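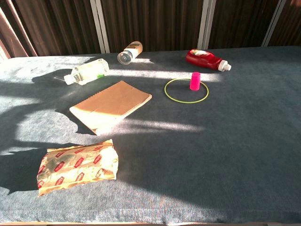 Photo: Skalleck Neighborhood House

Sorting practice table draws a crowd at Skalleck

Dec 18, 2023

The long table by the windows at Skalleck Neighborhood House is the busiest spot in the building this month, and all that's on it is stuff most of us toss without a second look. Plastic bottles, cardboard, a snack wrapper, a bright pink cup. It's the first piece of a new recycling project called Gremero, and people are really getting into it!

The idea is simple. You come in, pick something up off the cloth and decide where it should go: recycling, trash, or back in use. Then you check your answer on the cards kept in a box at the front desk. The cards follow the town's own pickup rules, so what you learn at the table works at your curb too.

Some of it is easy. A clear water bottle doesn't slow anybody down much, and neither does a flat piece of corrugated cardboard. A red squeeze bottle with a flip top gets more talk (cap on or cap off? rinse it first?), and the crumpled wrapper has started more friendly arguments than anything else on the table. Kids tend to go straight for the pink cup, which sits inside a yellow-green ring. Whatever is inside the ring is the "use it again" pick, and visitors are asked to come up with a new job for it. So far the suggestions have included a seed starter, a paint pot and a hat for a very small dog.

In its first two weeks the table had 246 visitors, well past the 100 the house had hoped for. Two classes from Hegazy Elementary came over on foot, and one group liked it so much that they went back and set up a table of their own outside the lunchroom. There's also a wall sheet where people can write down the thing that surprised them most. It filled up in 3 days and had to be replaced.

The items get swapped out often, so it's worth stopping by more than once. Lids, egg cartons and mailing envelopes are next in line, and neighbors are welcome to bring in a clean item that has them stumped. Just leave it in the tray at the front desk with a note.

Families who want to keep going at home can pick up a Stulix kit, a cloth bag with a set of 48 sorting cards and a short rule sheet. Kits are free to borrow for a week with a library card or a house membership.

The table is open whenever the house is, no sign-up needed, and it will stay up through the end of March. Afternoons are the busiest, so school groups are asked to call ahead for a morning visit.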